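Trustier Handheld Gripper Kit: Frequently Asked Questions

Last revised May 26, 2023. Applies to kits shipped with firmware 3 or later.

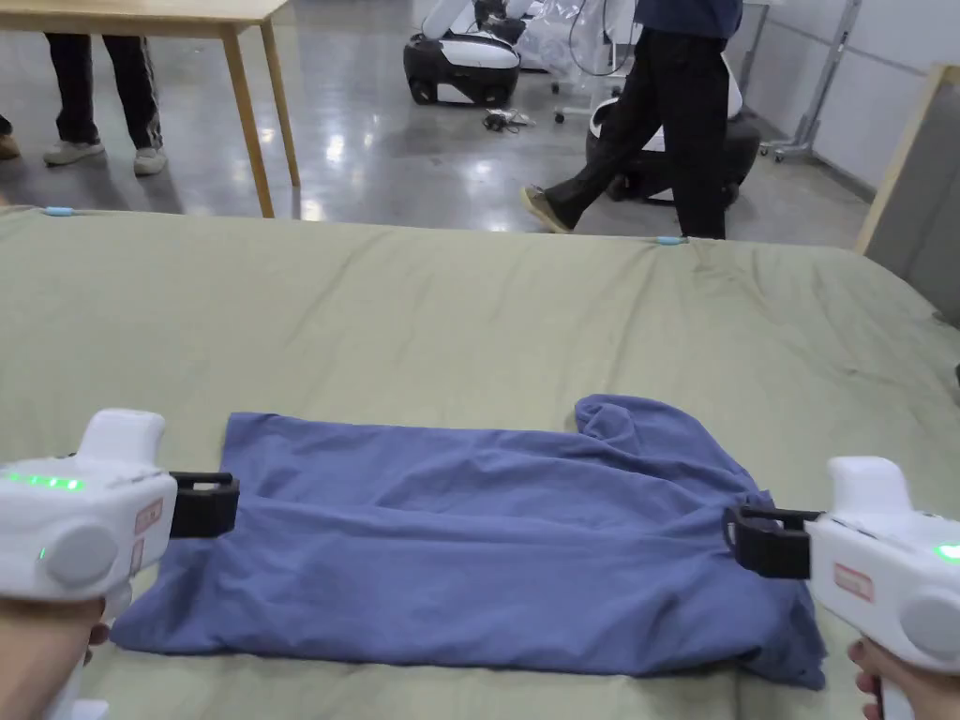
The Trustier kit is sold by Foscombe for recording two-handed manipulation demonstrations without a robot arm. The operator holds one gripper in each hand and performs the task directly. Recordings are exported for policy training or for replay on a supported arm. Questions about pricing and lead times go to the sales desk.

What is in the standard kit?

Two handheld grippers (left and right), one head-worn camera, a charging dock, a calibration board, and a license for the Lanz recording software. Spare jaw pads are sold separately as part number 708.

Can I buy a single gripper?

Yes, as a replacement only. A replacement unit has to be paired with the existing one and the pair recalibrated. Pairing takes place in Lanz under Devices > Replace.

What kinds of tasks is the kit suited to?

Folding, sorting, packing, opening and closing containers, and light assembly. Cloth is the most common use among current customers. The jaws are not rated for liquids, food contact, or objects above 3 kg.

Do I need a special work surface for cloth?

No. Tables, beds and mattresses are all supported. On soft surfaces, fix the sheet or cover so that it does not travel with the garment. Avoid a sheet in the same color as the items being folded. Low contrast between item and surface is the most frequent cause of rejected cloth episodes.

The jaws close but miss the fabric. What should I check?

Check the jaw pads for wear first. If the pads are good, approach at a shallower angle and let the lower finger slide under the edge before closing. Thin jersey on a soft surface may need a small downward press. Do not increase the closing force above the default for this; it shortens motor life and does not improve the grip on single layers.

Do other people in the room affect the recording?

Position tracking tolerates people moving in the background. It does not tolerate a person passing between the operator's head and the grippers. If you intend to share data outside your organization, run the Lanz blur step before export.

How long does the battery last?

A full charge supports 9 hours of standby or 3 hours of continuous recording. Both grippers should be charged together. Lanz will not start an episode if either is below the minimum level.

How often is calibration required?

At first use, after any drop, after a pad change, and after every 569 episodes. The software prompts for the last of these. The others are up to the operator.

Which arms can replay the recordings?

Any arm with a Draltness adapter plate. Replay on other hardware is possible from the raw export, but Foscombe does not support it.

Can your staff collect data for us?

Yes. On-site and remote collection are quoted per project. Suqin Su handles scheduling, and the next open period is August. Task definitions must be agreed in writing before collection begins.

Who do I contact about a fault?

Open a ticket from within Lanz so the device log is attached. Hardware returns are processed by Shiyu Yu's group. Units sent back without a ticket number are held until one is issued.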